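Plirkinon Regimental Records Project: Frequently Asked Questions

What is this project, in plain words?

We copy out the nominal rolls, war diaries, pay ledgers and mess accounts of militia units raised in and near Plirkinon, and put the results where people can search them without a train ticket or a letter of introduction. Most of what we hold concerns artillery and garrison units, with a sprinkling of service corps men who mainly appear when something has gone missing.

How much is searchable so far?

The index covers 1660 individuals. That sounds like a lot until you learn how many of them share the same four surnames. Officers are overrepresented, as they had better handwriting and more people writing things down about them. Gunners and drivers get added as we work through the pay ledgers.

My great-grandfather was a captain in the Forora Battery. I can't find him.

We get this one a lot. There are a few possibilities. He may be in a ledger we haven't reached yet. He may be under a different spelling, so try leaving off the last two letters and see what turns up. Or he may have been a captain only at home. Militia rank grew remarkably well in retirement, and plenty of family captains turn out to be bombardiers in the rolls. Please be gentle with whoever told you the story.

What is the difference between the Forora Battery and the Forora Garrison Company?

Sixteen years and a great deal of bad feeling. The battery had field guns and horses. The company had two fixed guns pointing at the river, which never did anything to deserve it. Men moved between the two, and the clerks did not always notice. If your ancestor seems to be in both at once, check the pay ledger, where somebody usually noticed.

What does "S.O.S." next to a name mean?

Struck off strength. It means the man left the unit's books, whether by transfer, discharge or some other route. It is not a cry for help, although we have had several worried emails. "T.O.S." is taken on strength, the happier end of the same process.

Why do the unit names keep changing?

Because someone at headquarters had a pencil. Brigades became field brigades, companies became batteries, numbers were handed out and taken back, and the men themselves went on using whatever name was on the tea urn. We file everything under the name in use on the date of the document and cross-reference the rest. The date on a photograph mount is not evidence of much. Mounts were bought in bulk.

How do I work out a date from a uniform?

Start with the headgear and work down. Caps changed more often than tunics, and tunics more often than boots. Then look at the badges, and then remember that militia units wore old issue for years after they were told to stop. A uniform tells you the earliest date a photo could have been taken. It has very little to say about the latest.
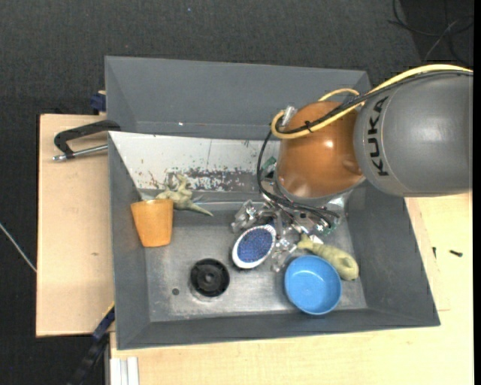

The question of equipment markings comes up almost as often as uniforms, usually from someone with a limber, a toolbox or a shell case in the garage. Most pieces carried a maker's plate or stamp, a store number and a unit marking, and the unit marking is the one that got painted over. Makers wanted to be remembered and still do. Our period's makers were less obliging. They liked small stamps on undersides, preferably beneath grease. Clean gently, photograph the marking with light coming in from one side, and please don't fill the letters with white paint first. We will know.

Can you tell me what my medal is worth?

No. We can often tell you who earned it, if the rim is named, and we think that is the better question. For prices, you want a dealer. For a higher price, you want a different dealer.

What is the Singhal Collection?

Eight boxes of letters, range tables and camp programs, given to us by a family that wanted its dining table back. Five boxes have been listed. The remaining three are mostly correspondence about the shortage of blankets at the Vistusska summer camp, a subject on which feelings ran high and spelling ran low. The listed boxes can be searched by name, unit and camp year.

Where was Vistusska Camp, and can I visit?

It stood on the flat ground above the river ford. The gun park is now a hayfield and the officers' lines are under a road. You can walk the public path along the north side, where the ditch is original. It is a ditch, so manage your expectations. March is the best time to see the outline of the tent rows, before the grass comes up.

Will you look up a soldier for me?

Yes, for one name at a time. Send us the full name, the unit if you know it, and anything you have that was written down while he was alive. Replies usually take more than 5 weeks – longer if the handwriting in question belongs to the adjutant of the second Forora Battery, who wrote like a man falling downstairs.

I found a mistake. Who do I tell?

Use the corrections form and give the page number. We do fix things. If the mistake is in the original ledger, we leave it as it stands and add a note, even when the clerk has promoted somebody's horse.

Can I use your transcriptions in my book?

Yes, with a credit to the project and the ledger reference. Quote the spelling as you find it. If you quietly tidy it up, someone will write to us to complain, and we will forward the letter to you.

Do you take donations of documents?

Gladly, including copies. Please don't laminate anything, and please write down who is in the photograph before your aunt forgets. Use soft pencil, on the back, near the edge.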